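Remote Demonstration Station: Shift Safety Checklist, with my comments
Site: Womgate, window bay
Station: bag handling by remote control
Checked on Thursday, November 26, 2020

Same form as always, filled in by me with my usual rambling underneath each line. If you're the next operator on the station, please read the comments and don't just skim the OKs (I've done it too, I know). Anything marked FOLLOW UP is still open when I sign off.

1. BEFORE POWER

1.1 Emergency stop within reach of the operator's chair: OK
Pressed it, twisted it, pressed it again. I also had the chair pushed all the way back when I did it, and I could still get my palm on the button. If you're shorter than me, try it from your own seat before you start.

1.2 Second stop button, spotter's side: OK
Works. The label is peeling again and I've stuck it down with tape for now.

1.3 Floor markings clear, walkway open: OK after correction
Somebody's chair was over the line. Moved it. The line is there for the widest swing of the arm, and that includes the elbow, so please don't judge it by where the hand is going.

1.4 Cables secured and clear of the arm's path: FOLLOW UP
I'm fine with where everything runs at the back. At the table end I'd like one more clip so that nothing can creep toward the working area over a long session. Clips are in the Hisbridge box on the second shelf.

1.5 Covers and sleeves on the arm, visual and touch check with power off: OK
Ran a gloved finger between the folds of the ribbed sleeve. No splits, nothing caught in there. Plastic film loves to hide in those folds, so do check, especially after a day of bags!

2. HAND AND FINGERS

2.1 Joint screws seated: OK
All flush. I don't tighten these myself and neither should you. If one stands proud, tag the station out and write it here.

2.2 Fingertips free of tears and residue: OK
Wiped them all with the dry cloth. We had sticky tips back in July and the bag hung on after the release command, which made for some very confusing demonstrations.

2.3 Grip force limit set for thin plastic: OK
It's in the Ollolov control panel under the task profile. Read the profile name out loud, I mean it. The box profile and the bag profile sit right next to each other in that menu and the squeeze is very different.

3. REMOTE CONTROL LINK

3.1 Gloves calibrated to current operator: OK
Took me two tries. If your index finger and the robot's index finger disagree at rest, start over. Don't compensate by holding your hand funny, you'll be sore by lunch and every demonstration will have your funny hand in it.

3.2 Link drop test: OK
Pulled the link on purpose with the arm raised and the table clear of hands. The arm held position and didn't sag. Limit on our form is 458 milliseconds from drop to hold, and we came in under it.

3.3 Speed cap: OK
Set to 25 percent for the first session with any new operator. I left it there for myself too. You really don't need more to pick up a bag.

4. DURING DEMONSTRATIONS

4.1 Approach from above, fingers relaxed: OK

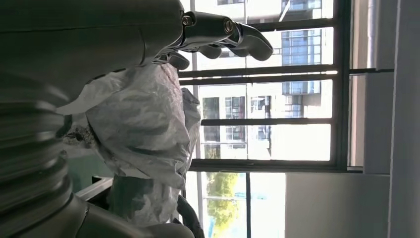

I like to pause over the bag for a breath before closing, and I'd ask everyone to do the same. The pause gives the spotter time to say stop, and it makes a cleaner recording as well. Thin plastic moves when you so much as look at it, so come down slow and let the fingers settle before you commit.

4.2 No hands on the table while the link is live: OK with comment
The temptation is to reach in and fluff the bag up between takes. Please don't! Call "parked," wait for the spotter to repeat it, then reach in. I caught my own hand halfway there this morning, so I'm telling myself off as much as anybody.

4.3 Glare and light on the work surface: FOLLOW UP
The green top is shiny and we're right beside the windows. It shows in the wrist view, and when you're driving from that view a bright streak can look a lot like the edge of the bag. A blind would help. I've asked for one from Vītola and will chase it.
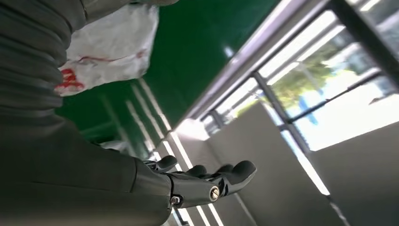

Item 4.3: bag on the green tabletop, with light streaks on the surface beside it.

4.4 Operator breaks: OK
Swap when you start getting impatient, even if the timer says you've got longer. My grabs get sloppy well before I feel tired.

4.5 Demonstration count logged: OK
The target for this task is 1000 good ones and we're not there yet. Failed grabs get logged too, so don't delete them because they're embarrassing.

5. SHUTDOWN

5.1 Arm parked, hand open, power off: OK

5.2 Used bags checked for tears and sorted: OK
Torn ones go in the bin by the door. A torn bag snags on the fingers, and then you're back to item 1.5 with tweezers.

5.3 Open items passed on: YES
Cable clip (1.4) and window blind (4.3). The tape on the spotter's button will hold for now, but a new label would be nice if anyone's near the printer.

Station released for use with the speed cap left on. Next check before the first session of the next shift.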